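How a robot is shown a job

Drelby Learning Pages: Machines and Control
Reading level: ages 9 to 12
Last updated Sep 26, 2025

A robot arm is a set of stiff parts joined together by motors. Each motor can turn by a small amount, stop, and hold still. On its own, the arm has no idea what a tin or a table is. Something has to tell every motor where to go and when.

One way to do this is to write a program. A programmer types out each position, and the arm moves through them in order. This works well in a car factory, where every door arrives in the same place. It works badly in a kitchen, where a cup may be on the left today and on the right tomorrow.

Another way is to show the robot. A person makes the arm do the job, and a computer keeps a record of it. The person is called the operator and the record is called a demonstration. There are 2 common methods.

Method one: moving the arm by hand

The motors are set so that they push back very little. The operator takes hold of the arm and guides it through the job. Sensors inside the joints measure the angles as the arm moves. An angle sensor of this kind is called an encoder.

The method is simple and needs few extra parts. It has a drawback, though. The operator's own hands and sleeves get in front of the cameras, and a heavy arm is tiring to push. Guiding a pair of arms is harder still, as a person must hold one in each hand and still open and close the grippers.

Method two: remote control

Here the operator does not touch the working arm. Instead there is a second arm, often smaller, called the leader. The working arm is called the follower. When the leader bends at the elbow, the follower bends at its elbow too. The leader's angles are sent down a cable many times a second, and the follower's motors are told to match them.

To close the gripper, the operator squeezes a handle or trigger on the leader. For jobs that need a pair of arms there are also a pair of leaders. At Akley, the workshop where this page was checked, the leaders and followers are built to the same plan. The only difference is size, so a wrist on one is always a wrist on the other.

Cameras that travel with the hand

A camera on a stand shows the whole table. It can tell the computer that there is a tin near the middle, but the last few centimetres are difficult. The gripper itself often hides the object at the moment it matters. For this reason a small camera is fixed at the wrist or gripper, where it goes wherever the fingers go.

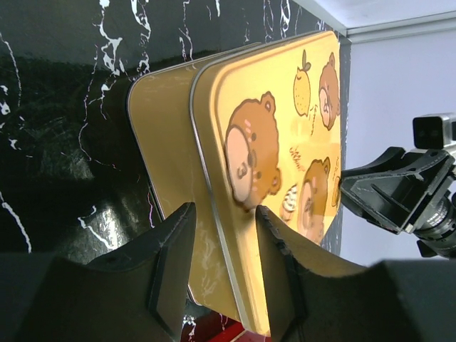 A wrist camera's view of a yellow tin with bears on the lid. The black fingers at the bottom belong to the same arm as the camera. A second gripper points in from the right.

Tins are a useful training object. A metallic rim runs between the lid and the body of this one, and fingers must be placed with care if the lid is to be held separately from the rest. Shiny surfaces add a further problem. The black marble pattern under the tin shows up again as pale wavy marks on the plain yellow body, and a computer has to learn that these marks are reflections and cannot be picked up.

Pictures printed on an object can help as well. The bears are lying on their sides here, and that is a clue to which way the tin has been turned. A plain box would give fewer clues.

What is saved

A demonstration is stored as a long table of numbers together with the camera pictures. If the system saves 50 rows each second, each row holds:

the angle of every joint
how far open each gripper is
the angles the operator asked for
the time

The pictures are matched to the rows by time. If the clocks disagree, the robot may learn to close its fingers too early or too late — a fault that is hard to spot by looking at the numbers alone.

The angles asked for and the angles reached are not always equal. Suppose a gripper is told to close completely but there is a lid between its fingers. It stops early. The gap between the two numbers says that the fingers are pressing on something.

From record to skill

One demonstration is not enough. If the robot only copied it, the fingers would close on empty air as soon as the tin was moved. The operator repeats the job with the object placed differently, turned differently, or in different light. A set called Oprea, used for lessons on this page, has some 1,078 demonstrations in it.

The computer then searches the whole set for a rule that links what the cameras see to what the arm should do next. This is called imitation learning. The finished rule is called a policy. When a policy is running, no operator is needed at the leader. The cameras supply pictures, the policy gives the next angles, and the motors follow.

A policy can only be as good as its demonstrations. A hesitation that occurs often may be learned along with everything else. Untidy recordings are usually removed before training starts.

Try it at a table

You will need a friend, a lidded box that is easy to open, and 4 strips of masking tape.

1. Tape your friend's middle, ring and little fingers together on each hand, using 2 strips per hand. Each thumb and first finger now form a gripper.
2. Your friend closes their eyes. You are the operator and may only use your voice.
3. Give instructions for one hand at a time until the lid is off.
4. Turn the box a little and repeat the same instructions exactly.

Write down the step where the second attempt went wrong. Then swap places.

Words used on this page

Demonstration: a recording of a job done by a robot under a person's control.
Encoder: a sensor that measures the angle of a joint.
Follower: the arm that does the work.
Gripper: the part that holds things, usually with a pair of fingers.
Leader: the arm the operator moves.
Policy: the rule a robot uses to choose its next movement.

Next page: Vulleck and the sorting belt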